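Social profile safety check – our list, with comments
4 min read

I love this job. Twice a year we sit down with every social account we run and go through it line by line, and I come away knowing our own pages so much better! The list below is the one we used for the Plurnport accounts on 12/6/21, with my remarks left in. Borrow whatever fits.

Sign-in

[x] Two-step login on for every account. All good. Jiris was the last holdout in August and it's now switched over.
[x] Backup codes printed and locked away. Done, and the old sheet is shredded.
[ ] Recovery email goes to a shared inbox. Not on Trirnulano. It still points at an address from before the rename. Fix this week.
[x] No password used twice. Passed – the password manager flagged none.

Who can post

[x] List of admins matches the people who work here. We took off 7 old logins. Seven! Two had full rights to delete the page.
[x] Agency access is set to "post only." Pruitt had more than that, so we trimmed it and they were lovely about it.
[ ] Scheduled posts need a second pair of eyes. Works on two accounts, switched off on the third. I'd like this to be a yes everywhere by the next check.

Connected apps

[x] Remove any app unused for 60 days. My favorite part of the whole check. We started with 89 connected apps across all accounts and the giveaway tools alone filled a page.
[x] Read what each remaining app is allowed to do. Slow going, well worth it. One photo tool could read direct messages, so out it went.

Profile and privacy

[x] Location off by default on new posts. Passed.
[x] Bio link opens the right page. It does, and it loads fast on a phone.
[ ] Old header images replaced. Trirnulano is still showing the summer one.
[x] Blocked words list up to date. It now has 584 entries, and the replies are so much nicer to read.

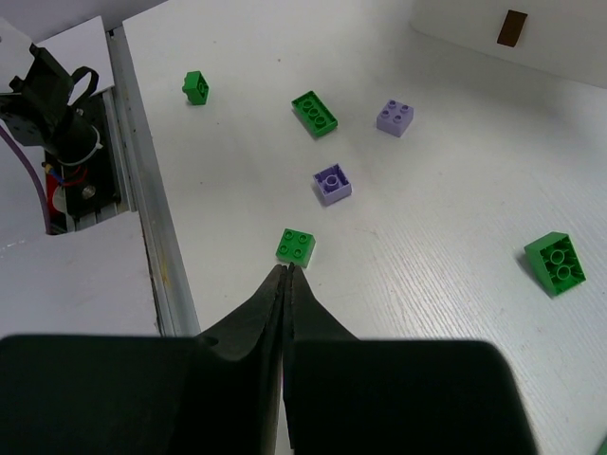
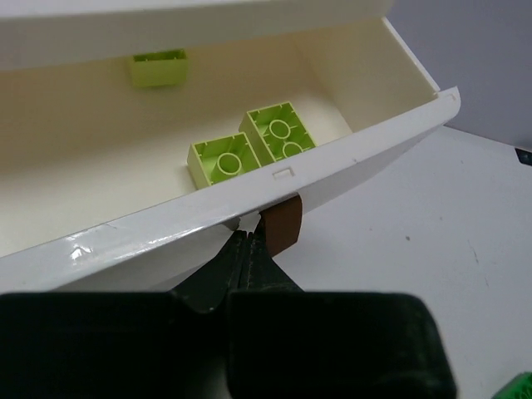
Messages and reports

[x] Message requests from strangers go to a separate folder. Yes.
[x] Everyone knows how to spot a fake "your account will be closed" notice. We passed a few real ones around the table and had a great talk about them.
[ ] Written steps for a hacked account. Half a page so far. Needs the support form links and a phone number that gets answered on weekends.

Four boxes open, and I can't wait to close them. Trirnulano's recovery email comes first, then the header.

Comments

Did the app cleanup on my bakery's page after reading this. Found a quiz thing from years ago that could post as me. Gone!

Do you check the accounts you only hold to save the name? We forgot ours and it got taken over.

Good list. I'd add checking which phones and laptops are still logged in.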